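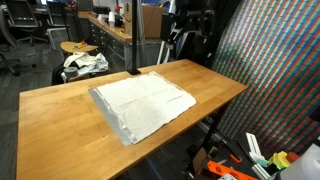

White sheet on foil, on the long wooden bench

About Farton

Farton is a towel and linen hire firm. We supply clean towels, cloths and table linen to guest houses, hair salons, physiotherapists, sports clubs and small restaurants, collect them once they have been used, and wash, dry, check and fold them ready to go out again. We also mend and finish linen that belongs to the customer, if it is worth mending.

The business was started by Gladys Kariuki, who had spent years in hotel housekeeping and was used to opening bundles of hired towels and sending a good part of them straight back. Her first customers were two guest houses and a barber. The washing was done in a rented unit behind a tile shop and the folding on one bench. Keith Whitelaw joined to drive the van and now looks after deliveries, stock and the building. There are 9 of us altogether, and most people can do most jobs.

We moved to our present unit at Jurka Yard one July and have stayed there. It gave us a proper loading door and enough floor for the washing side and the folding side to be kept apart. We had wanted that from the beginning. Used linen comes in at one end and clean linen leaves from the other.

What we supply

Our standard range is called Nusia. It is a plain white terry towel in face, hand, bath and bath sheet sizes, with a matching bath mat. We chose white so that any towel can be replaced by any other towel of the same size, and so that a mark shows up on our bench and not in a customer's bathroom. The range was bought in from Verhoeven, a wholesaler we have used since the early days, after we had washed samples from several firms over one long winter and kept the ones that were still soft at the end.

Salons usually take a darker towel, which we stock in black and brown. Restaurants take napkins, glass cloths and tablecloths. We do not hire out bed linen at present. We are asked about it most weeks, and the answer is that we haven't the pressing space to do it well.

Every item we own goes through the same check after drying. In a normal week that comes to 3,565 pieces, more in summer when the guest houses are full.

The folding benches

Most of the working day is spent standing at a bench, so the benches matter to us. Ours have thick wooden tops on black metal legs. We tried laminate early on and went back to wood. A towel slides about on laminate and you end up chasing the far corner. On wood it stays where you put it while you smooth it flat and bring the edges over.

The tops have had vices, rails and clamps fixed to them over the years and they have the screw holes to prove it. Before any bench is used for linen it is rubbed down by hand along the edges and over the holes, to be sure there is nothing a loop of terry could catch on. They are wiped before each shift and left to dry. 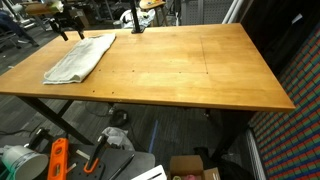 Folding itself is simple enough to explain and takes a while to do quickly. A bath towel is laid out flat, folded in half lengthways, then folded again so that the hems are inside and the rounded edge faces out. Customers put that edge to the front of the shelf. A hand towel gets one fold fewer. New starters spend their first fortnight on hand towels with somebody beside them, and go on to bath sheets when they are ready. A bath sheet is wider than most people's reach and needs a bench you can walk round.

If a guest house has narrow shelves, or a salon wants its towels rolled, tell us and we will write it on your card. We have 41 different folding instructions on file. The longest is a page and a half, for a tablecloth.

Checking and mending

Towels are checked during folding, because that is when both sides pass under somebody's hands. We look for stains, thin patches, pulled loops and hems that have started to go. Anything doubtful is put to one side and looked at again in daylight by the window.

Pulled loops are snipped level. They must not be tugged. A terry towel will not run like knitting if a loop is cut, but it will pucker if the loop is pulled, and then it never lies flat again. Frayed edges are trimmed and re-hemmed if there is enough cloth left to turn. A small fray at a corner is a ten-minute job on the machine if it is caught early.

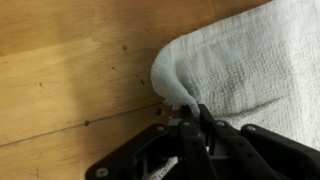
Curled edge of a white terry towel, with loose threads at the tip

Stains are treated one at a time. For a small mark we spread kitchen foil on the bench, put the piece on top and work from the back of the cloth with a pad. The foil keeps the damp off the wood. We use it for patch tests too, when a customer's own linen comes in and we are not sure how the dye will behave. It is an old habit of Gladys's and we have not found a better one.

Towels that no longer pass are taken out of hire. The better ones are cut down and hemmed as cleaning cloths, which we sell in bundles from the front desk. The rest go to animal shelters, who will take them in any condition as long as they are clean. Please don't send us your old towels for this purpose, as we have more than enough of our own.

Who we work for

We have over 300 customers, nearly all within an hour's drive. Some have two dozen towels a week and some have several cages. We don't have a minimum order, although there is a small delivery charge on the smallest rounds. Contracts run month to month and you can change quantities up to noon on the day before your delivery.

Each customer has a fixed delivery day and, wherever we can manage it, the same driver. Keith plans the rounds himself and it is best to speak to him directly about access, parking or a key safe. If something arrives short or wrong, ring before three o'clock and we will normally put it right on the next day's van.

Mending your own linen

We take in customers' own towels, tablecloths and napkins for mending, whether or not you hire from us. Bring them washed and dry, please, with a note of what needs doing. Gladys looks at everything before giving a price. If a piece would cost more to mend than to replace she will say so, and you can have it back without charge.

Visiting us

The front desk at Jurka Yard is open Monday to Friday, eight until four. Use the side door by the bike rack, as the loading door is kept clear for the vans. If you are thinking of hiring from us, you are welcome to come and handle the towels before you decide. We keep a new one and a well-washed one of each size on the counter so that you can compare the two.

Page last updated 20 February 2024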